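双腕機のグリッパ交換後の立ち上げ手順(寝室セル)

対象:寝室セルの双腕機を担当する人
作成:Cinzia Monti
関連文書:Parance 配線メモ、Selvanayagam 式原点合わせの手引き

このページは、グリッパを左右とも交換したあと、ベッドメイク作業に戻すまでの手順をまとめたものです。片側だけ交換した場合も、原点合わせと干渉確認は左右両方について行ってください。腕の本体側の点検は別ページにあります。

用意するもの

六角レンチ一式、トルクドライバー、面ファスナー式の結束バンド、マーキング用の油性ペン、糸くずの出ない布、操作用端末。制御ソフトは Lendov を使います。端末の充電は作業の前に済ませておきます。

1. 電源を落とす

Lendov で両腕を待機姿勢に戻し、サーボを切ります。画面の表示が「停止」に変わってから主電源を落とし、非常停止ボタンを押し込んだ状態にします。待機姿勢にせずに電源を切ると腕が自重で下がり、手首がマットレスの縁に当たることがあります。以前 Mirko Lo Presti が担当したときは、これで手首のカバーに傷が入りました。

2. 取り付けとケーブル

グリッパの合わせ面を布で拭き、位置決めピンを差してから、ボルトを対角の順に仮締めします。全部入ったら同じ順で本締めし、油性ペンでボルト頭から座面にかけて線を引きます。次回の点検では、この線のずれを見ます。

ケーブルは手首の外側に逃がし、輪に余裕を持たせます。手首を両方向いっぱいまで手で回し、突っ張りがないことを確かめてください。余裕が大きすぎると、ベッドの縁を越えるときに布団の折り目に引っかかります。結束バンドは強く締めず、ケーブルが指で動く程度にします。

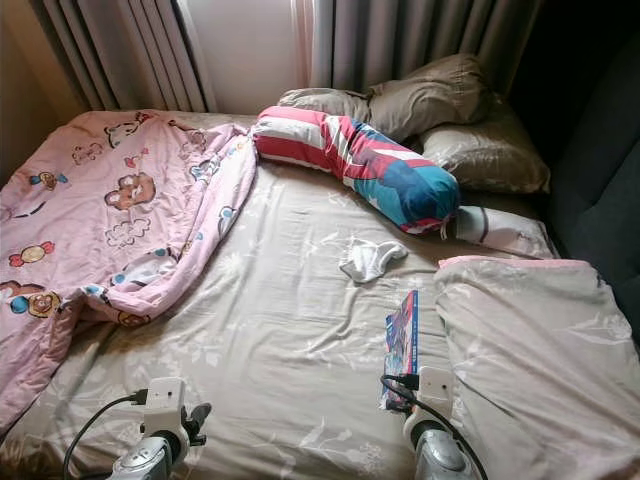 最終更新日:2020年6月27日

ケーブルの取り回しは、腕をベッドの上に出した姿勢でも必ず見直してください。待機姿勢で問題がなくても、前に伸ばすと輪の向きが変わります。黒いケーブルがグリッパの前に回り込むようなら、手首側の固定位置を一つ手前に移します。

3. 原点合わせ

非常停止を解除し、主電源を入れます。Lendov の「保守」から「グリッパ」を開き、左、右の順に進めます。

開閉の原点は、指を閉じ切った位置で登録します。閉じるときは「微速」を選び、指の間に何も挟まっていないことを目で見てから実行します。登録が済んだら全開と全閉を2回繰り返し、表示値が元に戻ることを確認します。戻らない場合は指の取り付けが傾いていることが多いので、手順2からやり直してください。

把持力の上限は3000に設定します。単位は Lendov の内部値です。タオルケットや薄い掛け布団はこの値で足ります。上げると生地に跡が残るので、滑るからといって先に数値をいじらないこと。滑るときはまず指先の汚れを疑います。

4. カメラの視野を見る

頭部カメラの映像を端末に出し、両方のグリッパを作業の開始位置まで動かします。見るところは次のとおりです。

・左右のグリッパが両方とも映っていること
・ケーブルが指先を隠していないこと
・枕元まで視野に入っていること
・窓からの光で枕元が白く飛んでいないこと

カーテンが開いていると、窓に近いシーツと枕は明るく、反対側は暗く映ります。露出は自動のままで構いませんが、白飛びが出るときは「露出上限」を一段下げます。カーテンの開き具合は調整の途中で変えないでください。Fulvio Martinelli の記録では、途中でカーテンを動かした回だけ、ベッドの縁の検出がずれています。

5. 寝具の上で動かす

空中での動作に異常がなければ、ベッドの上で試します。寝具はきれいに整えず、使ったままに近い状態で始めます。しわのあるシーツ、寄せた毛布、斜めに置いた長い抱き枕があれば、腕の通り道を確かめるのに十分です。本やタオルのような小物も、普段の配置に近づけたければ載せておいて構いません。小物に触れる動作は最後に回します。
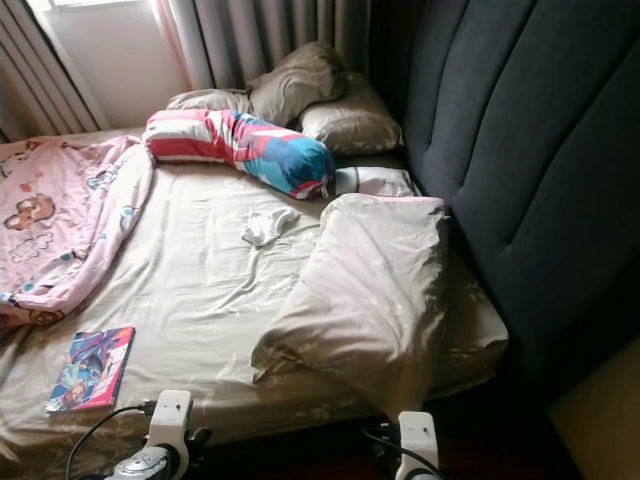

速度の設定は8から始めます。掛け布団をつかむ動作では、グリッパをベッドの足元側から近づけ、マットレスの縁より低い位置で一度止めてください。そこから真上に上げて、手首と縁の間隔を横から見ます。狭いと感じたら、開始位置を手前に引いて登録し直します。左右の腕は片方ずつ動かし、両方とも問題がなかったときだけ同時動作に進みます。

垂れ下がった布団の端は、グリッパの下に潜り込むことがあります。そのまま腕を下げると布をかみ込むので、一時停止してから手で抜いてください。動作中に手を入れてはいけません。一時停止中でもサーボは入ったままです。布を抜く人と端末を持つ人を分け、声をかけ合って進めます。

ヘッドボードの側では、腕を深く入れすぎないようにします。張り地が暗い色だとカメラでは距離が読みにくく、画面上は余裕があるように見えても手首が近いことがあります。この方向の限界値は映像に頼らず、直接見て決めます。

6. うまくいかないとき

指が閉じ切らない
指の根元に糸くずがたまっていないか見ます。電源を切ってから布で取り除き、原点を取り直します。

片側だけ反応しない
コネクタの差し込みを確認します。奥まで入っているのに反応しないときは、左右のケーブルを入れ替えて症状が移るか調べます。移ればケーブル、移らなければグリッパ側の不具合です。入れ替えは必ず主電源を切ってから行います。

「過負荷」が出る
布をかんでいないか見たうえで、Lendov の記録から時刻を控えます。同じ姿勢で繰り返すときは、ケーブルが突っ張っている可能性があります。

薄い布をつかみ損ねる
指先を拭き、原点を取り直しても直らないときは、指先のゴムを交換します。Gritow の替えゴムは裏表があるので、溝のある面を内側に向けます。

7. 記録

交換したグリッパの番号、登録した原点の値、把持力の上限、ケーブルの固定位置を保守台帳に書きます。固定位置を変えた場合は、変更後の状態を写真に撮って添付してください。台帳の書式は11月に新しくなる予定ですが、それまでは今の書式のままで受け付けます。

原点の値が前回と大きく違うときは、通常作業に戻す前に Benedetta Morelli に連絡してください。部品の在庫は Rosario Marino が管理しています。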